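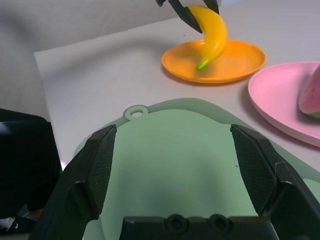 Page 1 of 2

Lotness Home Help
Kitchen > Cleaning and care > Question 503

Pale green plastic cutting board rocks on the table and smells of onion
Asked in May by stilow_kitchen
Viewed 146 times

I have a light green plastic board, the kind with a rounded edge and a small tab at the top with a hole for hanging it up. I use it on a plain white table because my counter is taken up by the dish rack and the microwave.

Two problems. The first is that it has started to rock when I chop. If I press on one side the other side lifts, maybe the thickness of a coin. It was flat when I got it. The second is the smell. I wash it with dish soap and hot water every time and it still smells like onion the next morning, mostly in the middle where I do the cutting.

I tried leaving it under a stack of cookbooks overnight and it went back to rocking in two days. I also tried half a lemon with salt, which helped the smell until I cut another onion.

I don't own a dishwasher, but my sister does and I have run the board through hers a few times when I brought food over. Can it be fixed, or should I get a new one? I would like to keep using the table either way and I don't want to scratch the top.

3 answers

Answer 1
Posted by Hazem Benjelloun
Marked helpful by the person who asked

The dishwasher is the likely cause of the rocking. Thin plastic boards soften in the drying cycle, and if they are leaning against a rack when that happens they cool in whatever shape they were leaning in. Cookbooks alone won't fix it because the plastic is cold and springs back.

What has worked for me:

Fill the sink or a baking pan with hot tap water, deep enough to cover the board. Don't use boiling water. Leave the board in for ten minutes. Take it out, dry it fast, and put it on a flat surface with the high side up, the side that looks like a hill. Lay a baking sheet over it and load the sheet with heavy things. I use a cast iron pot and two bags of flour. Leave it until the next day.

I would not do this on your white table unless you know how it handles heat. Put a folded towel on the floor with a second baking sheet on it and work there. You may have to do it twice. If it still rocks after that, turn it over and see if the other side is better, then just use that side.

For the smell, the onion is in the knife cuts. Run your thumb over the middle and you will feel them. Make a paste of baking soda and water, spread it on, leave it 15 minutes and scrub with a stiff brush in both directions. Rinse, then wash with soap as usual. Dry it standing up or hang it by the tab so air gets to both sides. A board left flat on the table stays damp underneath – mine did that for months before I put up a hook.

If the cuts are deep enough to catch a fingernail, replace it.

Answer 2
Posted by aaltonen_r

Just buy a new one, they are cheap. Get one for onions and garlic and one for everything else.

Answer 3
Posted by Arketti

Agree with Hazem on the hot water. I'll add something about the table, as you said you don't want it scratched.

A board sliding around will dull a smooth white top over time, mostly from salt and crumbs that get under it. Wipe the table before you put the board down as well as after. A damp dishcloth, wrung out and laid flat underneath, stops the sliding and takes up a little of the rocking too. Keep the cloth smaller than the board so you don't chop into it. I used the rubbery shelf liner for a while and it left a faint pattern on my table that took a lot of rubbing to get off, so I went back to the cloth.

If you want to sand the board, 800 grit is too fine to do anything about knife cuts. It only takes the fuzz off. I wouldn't sand a thin one at all.

Comments on this answer

stilow_kitchen: Did the hot water twice, on the floor like Hazem said. Still a tiny bit of movement on one corner but with the cloth under it I don't notice. Haven't cut an onion yet.

aaltonen_r: ok but still get a second one

Next page: related questions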